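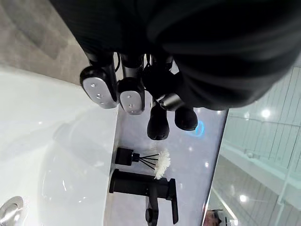

Ollton demonstration: bathroom counter work with a four-fingered hand

Members who made the trip to the Ollton test apartment on June 16, 2024 saw the current state of the bathroom program, which has been running there since November. The visit was hosted by Catherine Baird, who leads the manipulation group, with Jarlath Costello operating the arm and taking questions during the runs. The notes that follow cover the setup, the tasks shown and the points raised in discussion.

The hand is mounted on a black arm and has four fingertips, two of them fitted with silver-gray pads and two finished in matte black. A small camera sits at the wrist and looks past the fingers toward the surface, so the fingertips are always in its view. Costello said the group had settled on this position after trying a fixed camera on the ceiling, which lost sight of small objects as soon as the arm moved over them. The price of the wrist position is orientation. When the arm reaches in from the wall side, the sink and faucet appear upside down in the camera feed, and the group does not rotate the image before it goes to the controller. Their software, called Zesora, is expected to handle the counter from any direction of approach.

The first task was a reach over the counter without contact. The arm came in above the pale gray top, held position over a reed diffuser and the black faucet beside the white basin, and withdrew. This sounds trivial and was presented as the most useful run of the afternoon. Thin black reeds are hard to place in depth, and on this counter they fan out from a small black bottle with a black faucet just behind. The arm housing also puts much of the work area in shadow. Baird's position is that a controller that cannot hold still over that arrangement should not be allowed to pick anything up from it.

The second task was a pick and place of the diffuser bottle, moved a short distance along the counter and set down again. The program log lists 100 logged attempts at this task in the present configuration, of which 93 ended with the bottle standing and the reeds still in it. Of the remaining seven, Costello attributed most to a fingertip catching a reed on the way down. During the visit we saw 2 attempts. In one the bottle was placed cleanly. In the other the grip closed too high, the controller stopped on its force limit, and the arm backed off with the bottle left where it stood. A stop of that kind is scored as a failure in the log, a choice several visitors approved of.

The third task, turning the faucet lever, was described but not run. The lever is vertical and the spout is long, and the group is still working on an approach path that clears both. Costello expects to show it at the next open day.

Discussion afterward went mainly to reflections. The apartment has a large glass panel beside the counter, and the ceiling lights show up in it as bright spots. The glossy basin and chrome drain add more. One visitor asked whether the group had considered covering the glass during training. Baird said that they had done so for the first few weeks and then removed the cover – performance dropped, and took almost a month to recover. They have left the glass uncovered ever since and regard the early data as being of limited value. She was also asked about depth sensors and replied that the ones tested so far returned unreliable readings close to the panel. The present system works from color images and fingertip force alone.

There was a shorter exchange on the pads. The group has compared padded and bare fingertips on the same bottle and prefers a mixed hand for now, using the pads for the main contact and the black tips for support. No figures were given. Wear has not been measured over a long enough period to say anything about replacement intervals, and cleaning after contact with toiletries is an open question.

A second site at Soselstead is being prepared with a different counter height and a wall-hung basin. The control code will be carried over unchanged for the first runs. The Zheng workshop has agreed to machine a shorter wrist bracket for that installation, where there is less clearance under the cabinet.

Slides from Baird's introduction are available to members on request from the newsletter desk. Places for the Soselstead visit will be limited by the size of the room, and priority will go to those who could not be accommodated at Ollton.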